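Clearing Small Desks: Notes from the Clerkside Sessions
24 June 2025
By the Hillton Shared Surfaces group

3. What ends up on the table

I should say up front that I came into this part of the study thinking it would be the boring bit. We had 157 sessions on tape and a coding sheet that ran to 2 pages, and I figured I'd spend December ticking boxes about cups and paper. Well, the tabletops got me! Once you start paying attention to what people leave on a work surface, and where they leave it, it's hard to stop.

The log for this section has 2,247 entries. An entry is one object at rest on a table, noted with its rough place (near edge, far edge, left, right, middle) and the way it's lying. We threw out anything that was still being held. We also threw out crumbs, which I argued against and lost.

The first thing I want to talk about is the small stuff. Big items get put away early in nearly every session, I think since they're in the way and everyone can see they're in the way. Small light things hang around. A block of sponge, a cap, a folded cloth — they get nudged aside to make room and then they just stay where they were nudged. In our coding we call these leftovers "drifters" (not a very scientific word, I know, but it stuck and it's in all the spreadsheets now). Figure 3 goes with the drifter entries, and the white block in the lower left-center, the one that looks like sponge or foam, was coded as one.

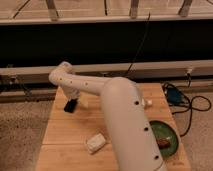 Figure 3. Wooden tabletop with a small white block lying at a slight angle.

The angle matters more than I expected. When someone sets a thing down on purpose, they tend to line it up with something, either the edge of the table or the seams between the boards. When a thing has been pushed out of the way it usually ends up a bit crooked. We can't tell from one look how any single object got where it is, so please don't read the angle as proof of anything. Over the whole log, though, crooked items were the ones most likely to still be there when the session closed, and I'm pretty comfortable saying so.

Boards turned out to be a nuisance for the coding. On a plain top you have nothing but the edges to judge by, and on a boarded one you've got lines running all the way across, so two coders can look at the same block and disagree about what it's supposed to be straight with. We settled on the nearest seam, unless the edge was closer. The Nkosi protocol, which we borrowed most of our sheet from, says to use the edge every time. I tried it their way for a while and went back — it made too many items look crooked that plainly weren't.

One more wrinkle. The later sessions used the Sundik checklist, where people are told to clear from the far side toward themselves, and their drifters bunch up along the near edge. The earlier sessions had no instructions at all and the drifters are all over the place. I haven't tried to merge the two sets. If you only want the uninstructed ones, they're the first 2,000 rows of the log, and the rest of this section sticks to those.

Last updated 24 June

Contact: Hillton Shared Surfaces group, Clerkside | Copyright Hillton Shared Surfaces group | Back to top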